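July, 7:40 in the morning

Started on the gripper comparison for the Marikar cell. Two candidates: the Gonditik fingers as delivered, and the same body with the Datent finger set we ordered in spring. The question is which of the two we standardize on for small hand tools going into a bin. Everything else stays fixed, meaning same arms, same rail, same motion speed, same Misis controller build on both sides.

Homed both arms twice before touching anything. Left came back clean. Right was off at the wrist by enough to see, so I re-zeroed that joint and ran the homing again. Clean after that. I should write the zero offset on the mount with a marker. I have said this before.

**Closing force.** Set at 300 in the controller for the first block, whatever unit that is. The Misis manual calls it "counts" on one page and "raw" on another. At 300 the Gonditik fingers held a screwdriver by the handle with no slip through the full lift. Held by the shaft, it rotated in the fingers every time, handle end down. Raised it to 465 and the rotation stopped, but the motor current stayed high for the whole carry and the controller logged a thermal warning before the block was done. Went back to 300.

**Datent fingers.** Wider pad, softer. Better on the shaft at 300, worse on approach. The pad is thick enough that it touches the table before the fingertips get under the handle, so the arm pushes the tool away instead of picking it up. Lowering the approach height is no help, since the pad is already at the surface. Coming in tilted works. Coming in tilted also means a new set of waypoints for every tool, and I do not want to maintain those.

**Count for the morning.** 12 lifts each, handle grasp, tool laid down by hand in a different direction each time.

- Gonditik: 11 good, one dropped on the way to the bin
- Datent, straight approach: stopped after the fifth, all pushed away
- Datent, tilted approach: 12 good, slow

The one Gonditik drop was during the turn over the bin lip. The tool caught the lip. That is a path problem and I am not charging it to the gripper. Raised the clearance waypoint and it did not repeat.

**Cables.** The loop over the wrist needs to be long enough for a full roll and short enough that it stays out of the other arm's way. Current length passes the roll test in both directions. Checked the ties on both arms while I was there. One on the right arm was tight enough to pinch the jacket, so I cut it and put on a new one with some slack.

**Open items**

- Find out what unit the force setting is in
- Ask Datent if the pad comes in a thinner version
- Repeat the shaft grasp at a value between 300 and 465, with the current log on
- Second tool: something flat, probably a small wrench
- Handover from one arm to the other, not started

Leaning toward the Gonditik fingers. Will not write that in the report until the shaft grasp has been repeated.

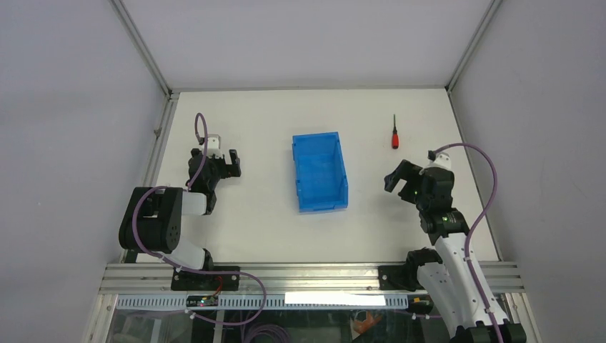
*Both arms with grippers open, bin and screwdriver between them.*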